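Prerano opens up its gripper care routine to everyone

Laltham, 23rd January - Prerano has published the full setup and care routine for its Evden station, the tabletop cell where people work with a pair of hand-held grippers to record movements for robots to learn from.

The routine was written by Cornel Pîrvu and Relu Tănase, who look after the station day to day. It covers the checks made before a shift, the weekly clean and the most common repairs, and we're delighted with how readable it is!

"We wanted a new starter to be able to open it at page one and get going," said Cornel Pîrvu. "Check that both finger pads are clean, open and close each gripper fully, look at the marker cubes for scratches, then check the lights. If a cube has been knocked, stop and refit it before you record anything."
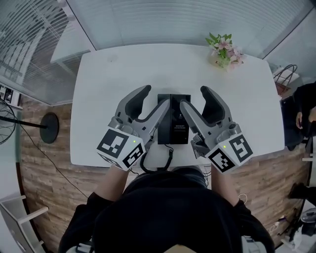 Marker cubes get a chapter to themselves. A cube that sits slightly askew will spoil a whole session, so the routine now asks for a short test recording after every refit. Finger pads are swapped as a pair, and the old ones are kept for a week in case the fault lies elsewhere.

The team went back through 1,064 entries in the station's repair log while writing it. Of those, 760 were to do with cables and connectors, and that chapter has grown to match - it has 64 drawings, most of them by Relu Tănase.

A Spanish version is being prepared with our colleagues in Requena and should be ready in May. Corrections from other workshops are very welcome, and the repair desk at Laltham will answer every one.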